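Goltiden Introduces Slow-Set Rice Pudding Line for Home Cooks and Small Kitchens

ARDEN – Goltiden, the maker of chilled desserts and baking staples, announced today that it will begin selling a new line of slow-set rice puddings in September. The line includes 3 flavors: plain milk, cardamom and orange peel. Each will be sold in single cups and in a family tub.

The puddings are based on a household recipe dated 1813, kept by a family in the town of Erkent and licensed to the company last year. The recipe calls for short-grain rice, whole milk, sugar and salt, cooked over low heat for 90 minutes and left to set overnight. Goltiden has kept the cooking time and the order of the steps. The amount of sugar has been lowered.

"Rice pudding is made in a great many homes, and people hold firm views on it," said Kuo-hua Tsang, director of product development at Goltiden. "Our test cooks wanted a pudding that holds its shape on the spoon and still tastes of milk. We made 70 trial batches before we agreed on the rice."

The rice is supplied by Chiu, a grain merchant that has worked with the company on its flour and semolina products. It is washed once before cooking. No starch, gelatin or gum is added to the pudding at any stage.
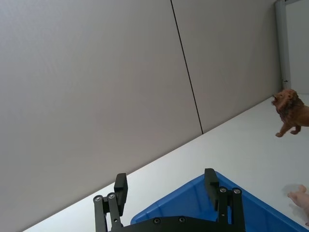
Goltiden will also publish the recipe in full for customers who prefer to make the dish themselves. The home version serves six and includes directions for stovetop and oven cooking, along with notes on replacing part of the whole milk with coconut milk. Printed cards will be available at stores that carry the line.

The puddings should be kept refrigerated and may be served cold or gently warmed. Stores wishing to place opening orders should contact the Goltiden trade sales office in Arden. Orders received before noon will be confirmed the same business day.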